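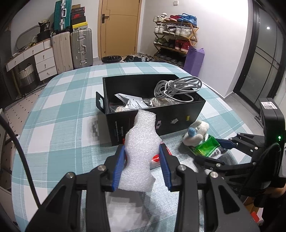

So why teach a robot with hand-held grippers instead of driving the arm by remote control? Mostly because your own wrists already know the job, and a remote setup makes you learn it all over again.

That was our hunch going into section 4, anyway, and I'll admit I was pretty attached to it. We'd spent October of the year before on remote control at Womside, and I was slow, grumpy and forever bumping the box. With the grippers in hand I felt at home in minutes (my co-authors took a bit longer, but they got there!).

Figure 4. Hand-held demonstration of the packing task on a checked sheet, with an open black box in the middle. The left gripper has its blue ribbed pads around a piece of white foam.

Foam was the item we argued over most. It's lumpy, it has no proper edge to grab, and it squashes differently every time, so a demonstrator tends to fiddle with it. We kept the fiddling in. The Quan policy was trained on 2102 demonstrations, and 63 of those were set aside for checking; each one ran for up to 55 seconds. I'd wanted to trim the pauses as well, but the model seemed happier with them left alone, and I still can't tell you why.

Two-handed work is where remote control really wore me down. One hand steadies, the other tucks, and you do both without thinking when the tools are right there in your fists. Through a pair of joysticks I kept favouring one side and forgetting the other completely. The Lekutley baseline picks up that same lopsided behaviour from its remote demonstrations, and we come back to it with the Flulness results in the next section.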